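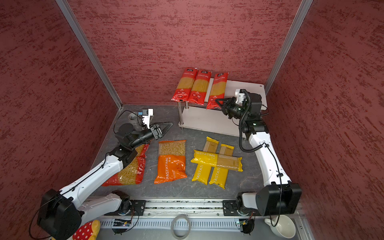
Pasta month at the Fedcombe food cupboard

The September collection brought in more dried pasta than anything else, and the long shelf by the door is now full. Nathalie MacLeod weighed and logged everything before it went out, and the year's running total stands at 1,284 packets of all sorts. Thank you to everyone who left a bag at the Loltum Road drop-off, and to the Skulmont allotment holders who sent courgettes and a crate of onions to go with it.

As there is so much of it, this item is mostly about how to store pasta and what to do with it once you have it at home.

Sorting the shelves

Please keep long pasta and short pasta apart. Spaghetti packets are tall and narrow and they slide about when they are stacked flat on top of bags of shapes. They do better standing up and leaning against something, with the label facing out, so people can pick what they want without moving the rest. A small two-tier rack is enough for most kitchen cupboards. At the cupboard we put the packets with the shortest dates at the front and the rest behind.

A good many packets this time came from the Vieira shop, which clears its imported lines at the end of the summer. Some have labels in Chinese and not much English. Marianna Krawczyk has been going through them with a friend who reads the language, and is sticking a plain white label on the back of each with the cooking time and the allergens. If you pick one up that hasn't been done yet, hand it to whoever is on the desk. Do not guess at the ingredients, as most dried pasta is wheat and we have several families who have to avoid it.

Cooking times do differ between brands, so go by the packet where you can. If the time is missing, start tasting a strand of spaghetti after eight minutes and carry on until you like it.
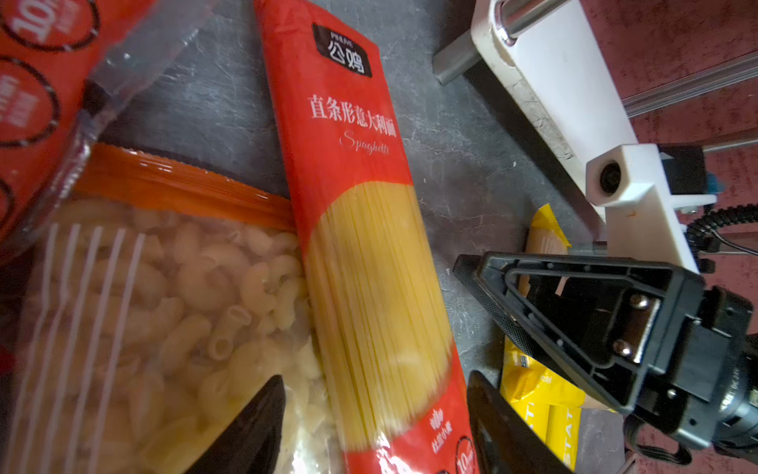
Macaroni is the other thing we have plenty of, and it tends to go more slowly than spaghetti. People say they only know it with cheese. It is just as good in soup, where it needs less time than you might think and carries on swelling after the heat is off. Add it at the end and serve straight away, or boil it separately if you mean to keep the soup until the next day.

Once a bag is open, press the air out and close it properly. If it has a zip seal, run your finger along it twice. If it hasn't, a clothes peg will do, or tip the lot into a jar with a tight lid and write the date on a bit of tape. Spaghetti is awkward because it won't fit most jars - a tall biscuit tin works, or fold the top of the packet down and put an elastic band round it.

Macaroni and onion bake

Maëlle Ouellet made this at the last open kitchen and several people asked for it. It feeds two, or three with bread.

200 g macaroni
3 onions, sliced thin
A spoonful of oil or butter
A spoonful of flour
A mug of milk
A good handful of grated cheese, whatever kind you have
Breadcrumbs for the top
Salt, pepper, a little mustard

Cook the onions in the oil on a low heat until they are soft and brown. This takes longer than most recipes admit, so put them on first. Boil the macaroni until it is nearly done and drain it. Stir the flour into the onions, add the milk bit by bit, and let it thicken. Take it off the heat and put in most of the cheese and the mustard. Mix with the macaroni, season, tip into a dish, and cover with the breadcrumbs and the rest of the cheese. Bake in a hot oven until the top is brown.

Lies Van den Broek makes hers with leeks and says it freezes well in single portions. Let it cool first.

What we need next

We have enough pasta to last us to the end of next month, so please hold back on it for now. We are short of tinned tomatoes, cooking oil in small bottles, rice, and anything suitable for people who can't eat wheat. Stock cubes are also useful. Open packets can't be accepted, even if they are only just started.

The open kitchen starts again at 6 in the evening in the back hall. Manon Caron is looking after the bookings and would like names in advance so she knows how much to buy. Bring a tub with a lid if you want to take some home.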